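Cuvico Autonomous Systems Program
Robot Software II, Unit 8: From Demonstration to Task Plan
Course handout, revised January 9, 2023

8.1 Scope

Unit 7 ended with a perception stack that outputs object poses at a fixed rate. Unit 8 covers the layer above it: how recorded human demonstrations are turned into a symbolic plan that the controller can run. The working domain is retail picking, and the planner is Gourlay, which is already installed on the lab machines. Read the Gourlay operator reference before the first lab. Sections 3 and 4 of it are assumed from here on.

8.2 Inputs

A demonstration in our format has three streams: head camera video, wrist poses, and a text annotation track. All three share one clock. If the streams were recorded on separate machines, run the alignment tool first and check the residual it prints. A residual above one video frame period will shift grasp events relative to hand motion, and the segmenter will then place cuts in the wrong part of the reach.

Wrist poses come from square fiducial markers. A single flat marker is lost as soon as the forearm rolls, so a band carries several markers at known offsets, and the tracker solves for the band pose from whichever ones are visible. The offsets are stored in the band calibration file. Left and right bands have separate files. Swapping them does not raise an error; it produces a wrist track with a constant rotation offset, which is easy to miss in a plot and obvious in replay.

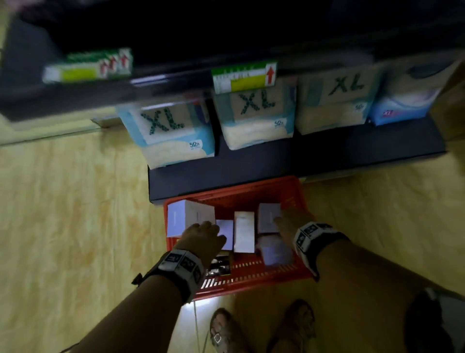

The pose of the band is not the pose of the fingertips. Two transforms lie between them: band to wrist, which is fixed once the band is strapped on, and wrist to fingertips, which changes with every grasp. For the first we use a short calibration motion at the start of each recording. For the second we use the hand keypoint model from Unit 6, run only on frames where the hand is within the reach volume. Outside that volume the keypoints are not needed and cost compute time.

8.3 Segmentation

The segmenter, Dandley, divides each wrist track into primitives. The default set has four: reach, grasp, transport, release. Cuts are proposed at minima of wrist speed and then accepted or rejected using the change in distance between fingertips and the nearest tracked object.

Speed minima alone give too many cuts. When several items share a container, the hand slows down to search, nudge, or press an item into place. None of these is a grasp. Add the label "adjust" for such intervals. The planner does not execute adjust segments, but it must know they exist, or it will read the following motion as a new transport with no object attached.

Two-handed segments need care. Dandley processes each hand independently and merges afterward. If both hands act inside the same container at the same time, the merged output contains overlapping segments with different objects. Keep both. Do not force an order on them; the planner stores them as a partial order and resolves it later from the preconditions.

8.4 From segments to operators

Each accepted segment is written as an operator with preconditions and effects. A minimal transport operator:

transport(obj, from, to)
pre: held(obj), at(obj, from), clear_path(from, to)
eff: at(obj, to), not at(obj, from)

The predicate clear_path is not observed. It is computed by the motion planner on request and cached. Stale cache entries are the most common cause of plans that pass in simulation and stop at run time. Set the cache lifetime to 3 seconds in the lab configuration.

Containers are modeled as regions with a free volume estimate. For baskets with slotted sides, depth returns pass through the slots and the estimate comes out too large. Fit the container model to the rim first, then fill in the walls from the model.

8.5 Lab exercise

Use recording set 11 from the Bamimberg archive. Run alignment, tracking, and segmentation with the default parameters. Correct the segment labels by hand, export the operators, and ask Gourlay for a plan that empties the container onto the counter region.

Submit the corrected label file, the operator file, and the planner log. In one page, list every cut you moved or deleted and the signal that justified the change. Logs without the alignment residual will be returned ungraded.

The March session covers execution monitoring and replanning after a failed grasp.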